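機械に家事はまだ早いのか 段ボールで聞いてみた

夕方4時すぎ、Wondholmの作業室。ロボットの動作を見ている担当者に、立ち話のつもりが長くなった。録音が一部とんでいるので、メモから起こしたところもある。

最初に聞いたのは、結局いま何ができるのか。

「箱です。段ボール。うちはずっと箱」

洗濯物でも皿洗いでもなく、箱。家庭でも店の裏でも毎日出るゴミで、誰も好きでやっていない。人間なら片手間の仕事だ。

「片手間って言われると、つらいんですけどね。持つ、向きを変える、折り目を探す、押す。全部べつの難しさがあって」

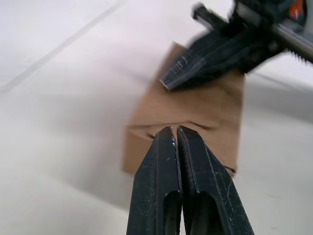
特にきらいなのは折り目だという。新品の箱ならまだいい。一度つぶした箱は、折り目じゃないところが折れる。

「紙って、毎回ちがうんですよ。金属の部品なら474回やっても474回同じ形でしょう。段ボールは2回目からもう別の物です」

Staromiaという取引先の倉庫からは、早く売り場の裏に入れてほしいと急かされているそうだ。開店前に空き箱をつぶすだけでいい、と。「だけ」という言葉に担当者は少し笑った。

「だけ、が一番こわい。お店の人は破れてても湿ってても気にしないで畳むじゃないですか。あれ、すごい技術なんで」

両腕でやる理由も聞いた。片方で押さえて片方で動かす、人と同じ。ただ、腕どうしの力の加減が合わないと紙のほうが負ける。ソフトはGrustixという社内の仕組みで、6月から中身をだいぶ入れ替えたらしい。細かい話はこちらがついていけず、省略。
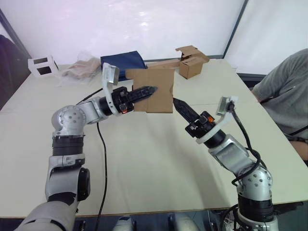 では、人がそばにいなくても任せられるのか。
まだ任せられない、というのが担当者の答えだった。途中で止まったときに直す人が要る。夜中に無人で回すのは先の話。

「99パーセントできます、って言うと聞こえはいいんですけど、店で一日じゅう箱をつぶしてたら、残りの1パーセントに何度も当たるわけで。そのたび誰か呼ばれる。だったら自分でやるよ、ってなりますよね」

たしかに。うちの掃除機も、コードをかんでは呼ぶ。

布はどうなのか。たたむ方はやらないんですか、と聞くと、やってはいると。Balážという別のチームが布物を見ていて、そちらはそちらで苦労してるらしい。柔らかいものは形がない。段ボールは硬いくせに途中で柔らかくなる。どちらが上とも言えないそうです。 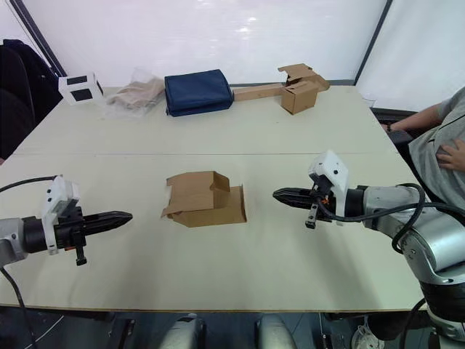 速さと値段の話

速さは、正直まだ人の方がずっと上。急がせることはできるが、急ぐと破る。破ってもゴミなんだからいいのでは、と言ったら首を振られた。

「破れた切れはしが床に落ちるでしょう。それを拾うのがまた別の仕事になっちゃう。仕事が増えるロボットは買わないですよ、わたしなら」

値段は教えてもらえなっかった。家に一台という額ではない、とだけ。店が先で、家庭はそのあと。家は物の置き場が毎日変わるし、子どもも犬もいる。

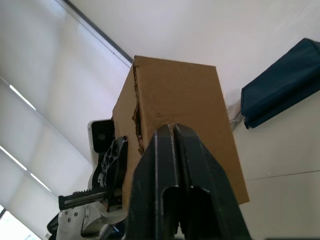 破れ目のある箱こそ練習になる、とも言っていた。きれいな箱ばかり覚えさせると、店に出したとたん手が止まる。だからわざと、使い古しを混ぜる。家からも持ってくる。通販の箱が多くて、家族には喜ばれているとのこと。

最後に、自分の家で最初にやらせたい家事は何か。少し考えて、

「排水口の掃除。水まわりは専門外なんで、無理ですけど」

このあと会議だそうで、話はここまで。帰りぎわ、玄関にたまった空き箱のことを思い出した。今夜は自分で畳みます。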